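The Long Goodbye to a Short Chimney

Anyone who has ever tried to throw away a mattress will have some sympathy for the owners of Rarnow. Getting rid of a power station is the same job, with more forms and a river attached.

Rarnow is a coal plant, or was. It stopped making electricity in September, at a quarter past two in the afternoon, an hour chosen so that the people who had run it could be there in daylight and still beat the traffic. There was a sheet cake in the shape of a turbine hall. A switch was thrown, a needle went to zero, and the town of Loldale, which had lived under the plume for longer than most of its residents had lived at all, looked up and remarked that it was a nice clear day. It had been a nice clear day before. The plume had mostly been steam.

That was meant to be the end of the story. It has turned into a much longer and more expensive one, and I have spent a good part of the past year driving out to see how it's going. It is going slowly.

The trouble is that a power station is two things. One is a machine for burning stuff. The other is a very large plug in the wall. The machine at Rarnow is worn out and worth its weight in scrap, less the cost of weighing it. The plug is another matter. The substation behind the coal yard can push 162 megawatts onto the grid, and in a region where new projects wait years for permission to connect, that makes it the most desirable piece of fenced gravel for a long way in any direction.

Skarkitz, the company that bought the site, understood this early. It didn't want the boilers, the conveyors or the cooling pond with its population of enormous, unbothered carp. It wanted the plug. The plan is to fill the old coal yard with batteries: 81 megawatts in the first phase and another 81 when the first has paid for itself, or when someone at the bank can be persuaded that it will.

If you have never seen a grid battery, imagine a self-storage business designed by someone who dislikes customers. Rows of pale steel containers sit on concrete pads, humming. They fill up when power is cheap, around lunchtime when every solar panel in the county is showing off, and they empty when power is dear, when the same county comes home and turns on the oven. As a spectacle it has nothing on a coal train. The plant's old open house drew lines down the access road. The first open house for the battery project drew a respectable crowd for the parking lot tour, most of whom wanted to know if the carp were staying.

They are staying. It's in the permit.

The permit also explains why the containers hadn't arrived on any of my first three visits. Before you can put a battery on a coal yard you have to establish what is in the coal yard, and the answer is coal. Decades of it have been pressed into the ground by bulldozers to a depth that surprised the people who drove the bulldozers. It has to be dug out, tested, argued over and sent somewhere. Much of my second visit was spent watching a yellow excavator move a black heap from the left to the right. On my third, I watched it come back.

Then there is the chimney. By the standards of the trade it's a stubby thing, and a chimney enthusiast I met at the fence (they exist, and they bring folding chairs) described it to me as "squat." Loldale, however, had grown fond of it. It's on the high school letterhead. Pilots from the local airstrip steer by it, and so do teenagers. When Skarkitz announced that it would be coming down, 2,000 people signed a petition to keep it, a good many of whom had signed an earlier one to have it removed.

The company offered a compromise, under which the town could have the chimney for free. The town asked what it would cost to insure. The petition has been quieter lately.

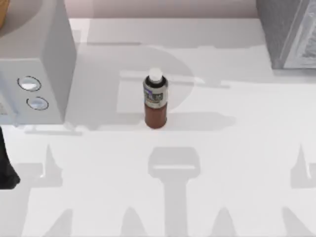 So who pays for all the digging?

Mostly Skarkitz, which took on the cleanup as part of the purchase and got the site for very little in return. The previous owner had set money aside in a closure fund, and that covers the ash ponds, but anything found under the coal yard comes out of the new owner's pocket. If the bill goes past a level fixed in the sale contract, the two companies split the rest, and a fair amount of lawyerly attention is now going into what counts as the bill.

Jobs are the sorer subject, and the one where my jokes tend to run out. A coal plant needs people in the way that a dairy farm needs people: constantly, at bad hours, in all weather. A battery needs someone to come by and change the air filters. Rarnow employed most of a neighborhood, across several shifts, plus the diner that opened at four in the morning to feed them. The battery site will have three permanent staff. The demolition crews are good customers at the diner, but they keep civilized hours, and the place now opens at six.

Some of the old hands have been kept on for the teardown, on the sound theory that the people who know where the pipes go should be there when the pipes come out. The drawings are of limited help. They show the plant as it was designed, before decades of night shifts improved it. On one walk through the turbine hall I was shown a valve that appears on no drawing and a length of pipe that appears on two drawings and nowhere in the building. Nobody in the group would own up to either.

Others went to Rahman, the engineering contractor that is building the battery yard, and have retrained on high-voltage work. The course takes a few months and involves a lot of standing still in rubber gloves. Those I talked to liked the pay and missed the noise. You could tell how a boiler was feeling, they told me, by putting a hand on the rail. A battery container feels the same on a good day as on a bad one, and you find out which it was from a screen.

The town's budget has been through its own decommissioning. Property tax from the plant used to pay for the pool, the library's evening hours and a snowplow of which Loldale remains very proud. Battery yards pay tax too, but on equipment that loses value quickly, so the payments start out handsome and then shrink each year. The town has been advised to save the early money for the lean years. The town has also been eyeing a second snowplow.

Could any of this have been done faster? Skarkitz says so, and blames the permits. The state blames the soil. The soil, to be fair to it, was there first. There are sites like Rarnow up and down the country's rivers, each with a dead machine and a perfectly good plug, and the companies circling them would all like to be told that the second one goes quicker. From what I've seen it may, provided that somebody digs the test holes before ordering the batteries. Skarkitz ordered first. Its containers spent the winter in a rented warehouse, where they had to be kept warm, by electricity, at the retail rate.

I went back once more before the magazine's deadline. The excavator had gone, the black heap with it, and the first row of concrete pads had been poured behind orange netting. A Rahman crew was leveling gravel for the second. The chimney was still up. Its demolition has been put off until the nesting season is over, a pair of falcons having moved in near the top shortly after the heat went off, and the enthusiasts have brought their folding chairs around to the other side of the fence, where the view of the nest is better.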